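The working bench: what stays on the top and what goes back on the wall

2019-05-23

A bench top is a tool in its own right, and it is usually the worst kept one in the workshop. Planes get oiled and chisels get honed. The surface on which all of it happens collects offcuts, dried glue and a layer of hand tools that were last used some weeks ago.

For this feature we looked at how a small repair workshop in Clenanance arranges its benches. The shop handles light domestic work: chair joints, cupboard hinges, lamp fittings, the occasional garden gate. There are three benches, all with timber tops, and the same rule applies to each. At the end of a job the top is cleared to bare wood, and only items needed for the next job go back on it.

The rule came in after a stocktake the previous November. The shop's inventory ran to 1572 entries, fixings excluded, and a large share of the hand tools were not in the places given for them. Most were found on the benches, under other things.

The top itself

Softwood tops are cheap and easy to replace, and they dent before the work does. Their drawback is that they mark. Oil, pencil and metal dust all find their way into the grain, and a light top shows every streak. The shop accepts this. Tops are scraped twice a year, sanded with 80 grit followed by 120, and left without varnish. A varnished top is slippery under a workpiece and reflects the lamp.

Bench height matters more than finish. For general assembly the Clenanance benches are set level with the wrist of a person standing upright with arms hanging. Planing wants something lower, and fine work something higher. A riser box 200 mm tall is kept under the end bench for the latter and is clamped down when in use.

Pliers and tape

Two items earn a place on the top more often than any others. One is a pair of combination pliers, the other a roll of masking tape.
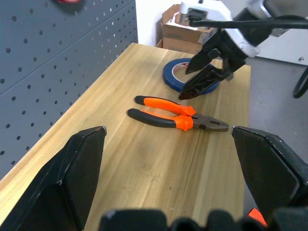
Combination pliers with orange and black grips, and a roll of blue masking tape, on the bench top.

The combination pattern is a compromise. The flat serrated nose holds sheet and strip, and the cutting edge deals with soft wire. A dedicated cutter will cut more cleanly and a long-nosed pair will reach further, but for pulling a bent panel pin or straightening a hinge leaf the general pattern is adequate. The flared guards on the grips stop the hand sliding forward on to the head, a point worth checking on older pairs whose sleeves have worked loose.

Pliers should be put down closed. Open jaws collect grit at the pivot, and the grit shortens the life of the joint. A drop of light machine oil at the pivot every month is sufficient, worked in by opening and closing the handles and then wiped off. If the jaws no longer meet along their full width when held up to a window, the pair should be kept for rough work.

Masking tape has more uses at a repair bench than at a paint job. It labels parts as they come off, holds a veneer patch while the glue grabs, and marks drilling depth on a bit. Blue tape is generally sold as the low-tack, longer-lasting kind, though the colour is no guarantee and the label should be read. Rolls are best stored flat. Stood on edge in a warm room they go slightly oval, and the edges pick up sawdust, after which the tape tears at an angle.

Storage within reach

Everything else hangs on a board behind the bench. The Clenanance shop uses the Korberg rail system, with hooks moved as needed and a painted outline for each tool. Small fixings are kept in Mavness trays below, 30 to a cabinet. The lower edge of the board sits 400 mm above the bench top, high enough to clear a chair seat laid flat.

The outlines are the useful part. A gap on the board can be read from across the room, and the missing tool is generally on the nearest bench. The shop paints them in a dull grey; white was tried first and proved distracting under the strip lights.

A similar arrangement at the Amissah workshop uses drawers instead of a board. It keeps dust off the tools but takes longer to check, and the drawers have to be emptied before the bench can be moved.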